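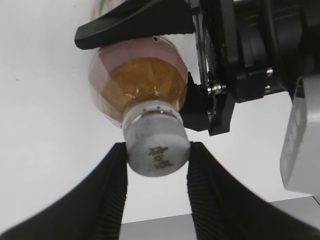
Jikley bringt Eistee-Werkstatt nach Lubis

Mai 2026 - Tee kalt aufgießen, abschmecken, abfüllen: Das Teehaus Jikley öffnet in Lubis eine Werkstatt für alle, die ihren Eistee gern selbst mischen. 15 Sorten stehen zur Wahl, von kräftigem Assam bis Hagebutte, dazu Kräuter aus den Gärten rund um den Ort.

„Wir haben im April so viel probiert, dass wir kaum schlafen konnten - und es hat riesigen Spaß gemacht!“, sagt Gründerin Frida Þrastardóttir. Ihr Favorit ist ein Schwarztee mit Quitte, der über Nacht zieht und ganz ohne Zucker auskommt.

Jeder Kurs hat 13 Plätze und dauert zwei Stunden. Gearbeitet wird an großen Tischen, auch Kinder ab acht Jahren sind herzlich willkommen.

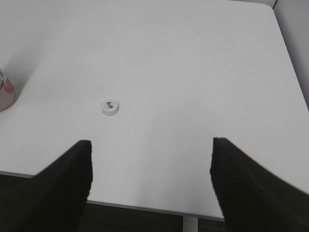
Anmeldung und Kontakt

Plätze vergibt die Jikley-Pressestelle im Haus Nelance in Lubis, telefonisch oder direkt an der Theke. Redaktionen können vorab einen Probekurs besuchen.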